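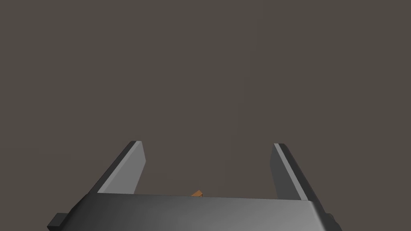 Banafsheh asked why nobody just types in the steps. Go down, close, lift. It sounds simple, but the person typing would have to know how far down, how tightly to squeeze, and what to do if the block is an inch to the left.

So people show the robot instead. There are 2 common ways to do it.

The first is by hand. You hold the robot's arm and move it through the task, the way a coach might guide your arm when you learn to throw. The robot records where each joint goes.

The second is by remote control. You hold a controller, watch a screen, and steer. The robot can be a real one or a computer model of one. In a model, nothing breaks if you bump the floor.

The gripper has two fingers. To pick up a block, you open them wide, bring them down on both sides of it, and close them. Part of the block can be hidden behind the gripper, so you may need to look from another side before you move.

One showing is not enough. At Ronbridge, learners gave 109 showings of the same pickup in January. Some were slow and some missed. A computer program then studies the good ones and looks for what they share. After that it tries the task by itself, with the block in a new spot.

If it keeps missing in one spot, somebody takes the controller again and shows it that spot.

Last updated: February 7, 2025
14 shares
Contact Ronbridge | Back to top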